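Home | Blog | Robots | About

Gift box night at Cultotside!

Jul 2, 2019

Our student club finally got the arm going on the lid task, and I'm still buzzing. Naledi Mofokeng wrote the approach path and I did the timing.

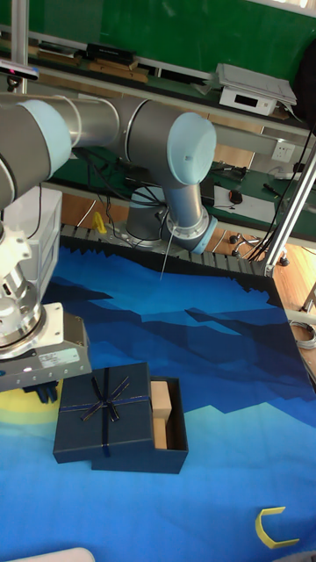 We'd logged 175 tries before this week (so many typos!), and Vira still wants more.

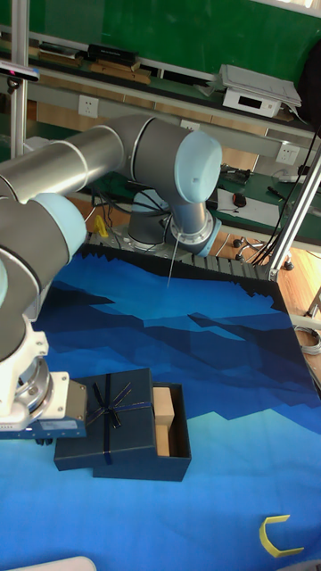 My favorite argument is always about where to start the lid. Abdelkrim likes it offset to the left like this, with the blocks showing, and I'm coming around!

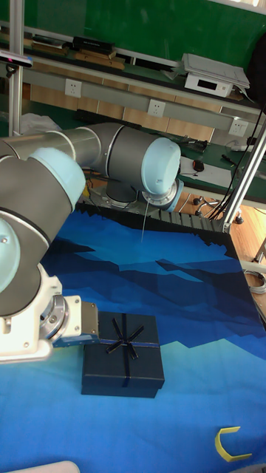
Next up is grip force, which Colleen has been begging to tune.
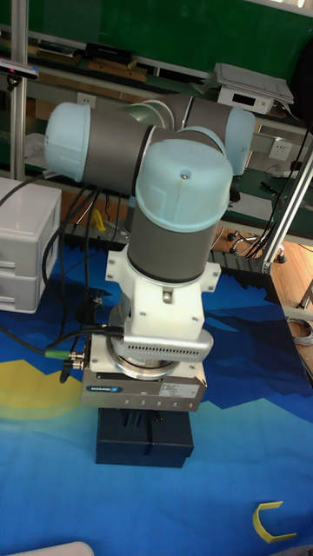
I love reading spec sheets, I admit it. The SCHUNK gripper has a little sticker on the front and I still went home and read the whole manual!

Print | E-mail this post
Back to top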